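How Does a Cut Close Up?
Body Basics for Ages 8 to 11, by Qistina Wattimena

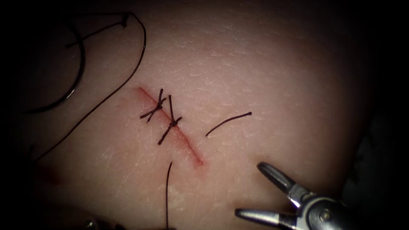
Two separate stitches in dark thread on a practice skin pad. Each stitch crosses the line of the cut.

Skin is the largest organ of the body. It keeps water in and keeps germs out. A cut is a gap in this cover, and the body begins work on the gap within seconds.

Layers of skin

The outer layer is the epidermis. It is thin and has no blood vessels. A scratch that stays in this layer does not bleed. Under it is the dermis, which is thicker and holds blood vessels, nerves, sweat glands and the roots of hairs. A cut that bleeds has reached the dermis. The layer below that is mostly fat.

Step 1: The bleeding stops

Blood vessels near the cut squeeze and become narrower, so less blood can get out. Tiny cell pieces called platelets stick to the damaged spot and to each other. A protein in the blood then forms long threads called fibrin. The threads make a net, the net traps blood cells, and the result is a clot. When the top of a clot dries, it is called a scab.

Step 2: The cleanup

White blood cells leave the blood vessels and move into the wound. They destroy germs and clear away dead cells. Extra fluid comes with them. The skin near the cut may be pink, warm, puffy and sore for a few days — this is called inflammation, and a small amount of it is normal.

Step 3: New skin

Cells called fibroblasts make collagen, a tough protein that fills the gap from below. New blood vessels grow into the area. At the surface, skin cells divide and spread in from both edges until they meet. The scab then falls off. Pulling it off early can open the wound again.

Step 4: Getting stronger

The first collagen is laid down quickly and in poor order. Over many months the body replaces and rearranges it. The healed skin can reach 80 percent of its old strength, but it does not get all the way back. A mark that stays is a scar. Scars have no hairs and no sweat glands.

Why some cuts need stitches

New skin has to cross the gap. A narrow gap takes less time to cross than a wide one and usually leaves a thinner scar. Stitches hold the two edges together while the body works. The medical word is sutures. Some dissolve by themselves, and others are taken out by a nurse or doctor.

What to do with a small cut

Tell an adult.
Press on it with a clean cloth until the bleeding stops.
Rinse it under clean running water.
Cover it with a bandage and change the bandage every day.

A cut that is deep, gaping or still bleeding after steady pressure needs a doctor.

Words to know

Collagen: a tough protein that gives skin its strength.
Fibrin: the protein threads in a clot.
Platelet: a tiny cell piece that helps blood clot.
Suture: a stitch that holds a wound closed.

Page last checked 27/09/2022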